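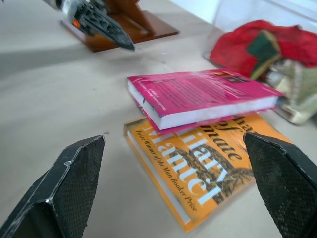 Teaching the arms to handle books: notes for new club members

Hello and welcome! If you're reading this you have probably joined the Ciledham robotics club since October, and Suqin Ding has pointed you at the book task, as she does with everybody. It looks like a small job and it will keep you happily busy for weeks.

Start with two paperbacks, one lying partly on top of the other. Pick covers in different colours, so you can tell at a glance which one the gripper has hold of when you go back through your recordings. Leave a bit of everyday clutter on the table too – a pan, a piece of fruit, whatever is handy – as a bare table teaches the arms very little.

Bring the left arm in slowly with the fingers partly closed and stop just short of the top book. Have a look from the side. If the tips are too high they'll skate over the cover, and if they're too low you'll be pushing both books along together (we have all done it).
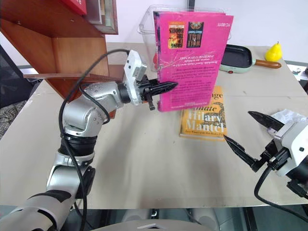 Once the fingers are either side of the edge, close them gently and wait a moment before you lift. Guangming Shi likes to start at grip setting 13 and creep up to 22 for heavier books, and I've never found a reason to argue with him. Shiny covers can slip, so go up in little steps and keep your other hand near the stop button.

Keep the second arm open and well back while you do this. It's very tempting to use both at once on your first evening, but please don't!

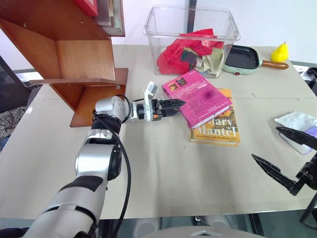
Save each attempt, good or bad, with a short note. We're hoping for 300 by the time Yaqin Long runs the next training round, and the clumsy ones are every bit as welcome as the tidy ones. Kaiwen Fang keeps the list of who has done what, so add your name when you finish.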